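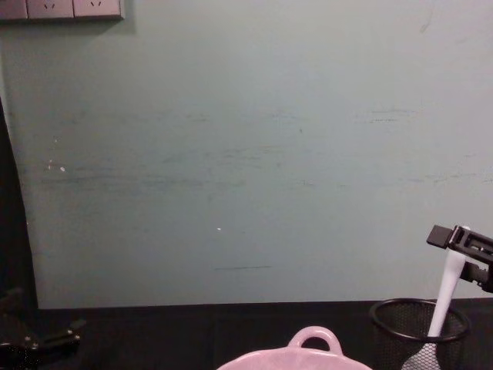 White utensil in a black mesh container, pink bowl to its left

Game stopped for an hour because of a bird in the hall, do we get our money back?

Posted by Boyang Jiang, 12/18/24

Went to the Dinholm basketball game with my two kids. Second quarter, a pigeon comes down out of the roof and starts walking about near the free throw line. Play stops. Fine, I thought, five minutes. It took 79 minutes before they restarted, by which time we had left because the youngest was falling asleep on my coat and the last bus goes early.

I paid 40 for the three of us. The club's reply says the match "was completed as advertised" so no refund. Is that really the end of it? I find it hard to believe they can hold people there that long and call it a normal evening. There was one announcement the whole time, and I couldn't make out a word of it.

Also, the man at the door told us we could come back in on the same ticket if we went out for food. My ticket says no re-entry. Which one counts?

Dreston
Probably the end of it, yes. Most ticket terms I've read only promise you a refund if the game is called off and not played again. A delay is treated as bad luck, and the club will say you chose to leave. I would still look at the terms as they stood on the day you bought, as clubs do change them. Mine quietly reworded theirs in September.

Don't put much faith in the door man. Unless you have a name or someone else heard it, they'll point at the printed ticket. You didn't try to go back in anyway, so I can't see what you'd be claiming for.

What I would ask for is a credit towards another game. Write to the ticket office, not the general address, give the seat numbers and the time you left, and say you had children with you and weren't told how long it would be. Keep it short. I got two seats that way after a floodlight failure at a different ground, though it took three emails and the seats were behind a pillar.

Yin
79 minutes for a pigeon?? Somebody is adding time on. I was at one where a bird got in and they were playing again before I'd got back from the toilet. Just ring your bank and say you didn't get what you paid for

Jianhua Tan
I wouldn't do what Yin says, at least to start with. The bank will ask the club, the club will show that the game was played to the end, and you may find your account with them blocked afterwards.

I was there too, upper side, and the time sounds right to me. They tried a net on a pole, then switched half the lights off, then somebody threw bread. The bird went up to the scoreboard and sat there. I doubt there was any plan at all. They told us at half-time that there were 368 in, but the place holds a lot more and it looked nearer 200 by the finish, so plenty of others left as well. Worth mentioning when you write. If several of us ask for a credit they may find it harder to send everyone the same two lines.

I've sent mine. No answer yet.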